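How to Pack Dark Clothes for Storage

Black and navy clothes show lint, dust and fold lines more than anything else in the closet, so they are worth packing with some care. I do mine every October when the summer things come down from the shelf.

Wash everything first, even the pieces you wore once. Body oil and deodorant leave marks that set over the months and show up as dull patches later. Turn each piece inside out, use cold water, and skip the fabric softener.

Dry everything all the way. Seams and waistbands stay damp longer than the rest, so leave the clothes on a rack overnight after they feel dry.

Go over each piece with a lint brush before you fold it. Brush in one direction, from the collar down. Check the pockets while you are at it -- I found a tissue in a coat last year, after the wash.

Line the box with plain white tissue. Newspaper ink rubs off, and on black you won't see it until it gets on your hands. Put the heavy items at the bottom and knits above them. Anything with a raised or bumpy texture goes in last, with nothing on top. 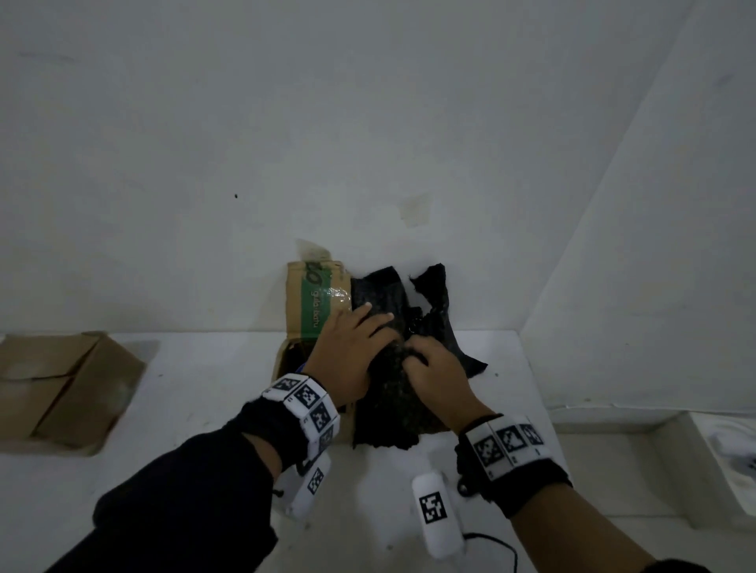 Press down with a flat hand. Don't punch it in.

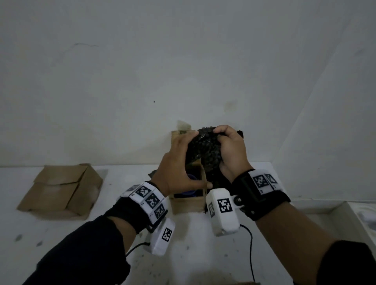

Leave a little room under the lid. If the flaps won't close without force, take out one piece and start a second box. An overfull box puts hard creases in the fabric, and those take a lot of steaming to get out.

Write the contents on the side of the box, where you can read it when the boxes are stacked. Mine say things like "black knits, 4" and the month.

Store the boxes off the floor in a closet or spare room. Attics get too hot and basements too damp. My neighbor Úna Breathnach keeps hers under the bed, and that works fine too.

Open each box after 3 months, shake everything out, and refold it along different lines.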